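December, by the Meso project writing group

4.2 Folding and laying out clothes

Of all the chores we looked at, laundry was the one our colleagues were most hopeful about, and it is the one that has kept us humble the longest. A plate keeps its shape when you pick it up. A shirt does no such thing, and a long-sleeved one in a dark color is harder still, for the folds hardly show and a sleeve may end up anywhere.

At Stalitz we asked for 19 kinds of garment to be spread out, smoothed and folded by people working with hand-held grippers, one in each hand or shared between two helpers as they liked. Figure 6 shows the work with a large black garment on a printed cover. We kept the homes as they were, with the bedding and floor space each family had, and this gave us a much livelier set of surfaces than the plain tables at Flernby ever did. The full set comes to 3000 folds.

The policy trained on these folds did nicely with towels, finishing 89 percent of them in a shape we would be glad to put in a cupboard. Long sleeves were another story - it finished only 20 percent, and most of the trouble came early, before any real folding had begun. It would take hold of the body of the garment and the sleeve together, or pull one side straight while the other crept underneath. A person feels that second layer between the fingers and lets go. Our model has only the wrist view to go by.

So can a machine do the laundry yet? The towels, yes, if somebody else sorts them out of the basket first. We would not leave it alone with the sweaters, fond as we have grown of it.

Figure 6. Spreading a black long-sleeved garment with hand-held grippers.

Comments (3)

tuhumury_reader: Did you try light-colored shirts separately? I would love to see those numbers.

foldwatcher: My mother folds sleeves first, always. Does the order matter for the model?

Meso project: We let people choose their own order, and we are sorting the recordings by it now. Light shirts are in the next table, along with the one for trousers.

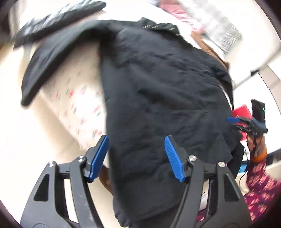
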